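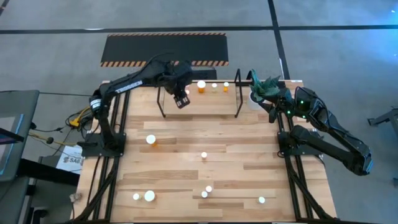
My visa came through in May, which meant that for one whole evening I was insufferable. Then I read the letter properly and found out I had 66 days to get myself to Warnham, register with the town office, and prove I had somewhere to live.

I'd been waiting 213 days by then. I know the number because I kept a tally on the back of an envelope, like a man in a cartoon prison. My friend Idun Holmgren did the same move two years before me and told me not to count. She also told me to bring my own pillow, and she was right about both.

The housing part was a treat. To rent a room you need a local bank account. To open the account you need a local address. I explained this to the woman at the bank and she nodded kindly, as if I'd told her about the weather – she'd clearly heard it over 100 times. Tadeo Medina, who I knew from a language class and had met exactly twice, ended up putting me on his lease for a month. I paid him in rent and dumplings.

Then the registration fee, 327, exact amount, no cards. I had 320. A stranger in line gave me the other seven and wouldn't take my number.

So I'm legal until next spring, when I get to renew. The renewal form is longer than the first one and asks for every address I've had since I was 16. There's one in Tillilura I can't remember the street name of, and my mother says it was green. I'm starting on it tonight, after supper.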